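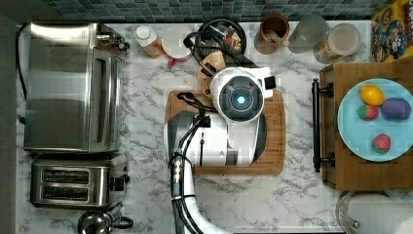 Usha Acharya asked last night whether a beginners' evening class should really be starting with a kitchen, because surely stacking blocks would be kinder on everyone's nerves. A very fair question, Usha, and I've been chewing on it over my tea, so settle in for a bit of a thread!

**2/** We did start with blocks, back in April, and by the summer the whole Firilside group could stack them half asleep. Lovely for morale, but blocks are all the same shape and they sit wherever you put them. Kitchen things are awkward in a hundred different ways (flat boards, tall posts, round edges) and that's where the learning is.

**3/** So this term's project is called Noler, after a cat, and the brief fits on one side of paper. Each pair picks a kitchen object, drives the arm by hand to pick it up and put it down somewhere sensible, and writes up every attempt in the shared logbook. Every attempt, please, including the embarrassing ones. I'm looking at you, Thursday-night-handwriting people, you know who you are.

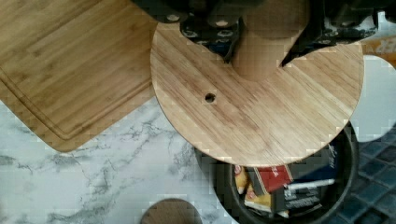 **4/** The logbook stands at 1072 attempts across all the pairs, which made me go a bit wobbly when I added it up. Each pair was only asked for 200! Jennylynn's spelling in my last post was wrong, by the way, it's Jennylyn Samonte with one n at the end, and she and her partner have done almost 300 by themselves. Sorry, Jennylyn.

**5/** Her best tip, which I'm now repeating to everybody: stop and look at the wrist view before you close the fingers, even when you're sure. From above you can be lined up beautifully and still be a thumb's width too far forward. Go down slowly, look, nudge, look again, then close. It feels painfully slow for the first week or two and then you stop noticing.

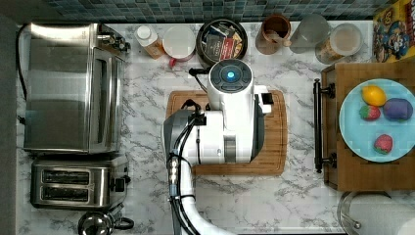

**6/** Next job is the write-up for the Flilleck student day. Posters need to be 800 words at most, and I'd much prefer one good graph and a paragraph on what went wrong than a wall of tiny type. If your pair hasn't agreed who's doing the graph, please have that chat this week, over biscuits if it helps.

**7/** And Usha, do come along and have a go yourself. You can start with a chopping board, they're flat and fairly forgiving, and I'll sit next to you with a hand near the stop button the whole time. Bring your reading glasses for the logbook.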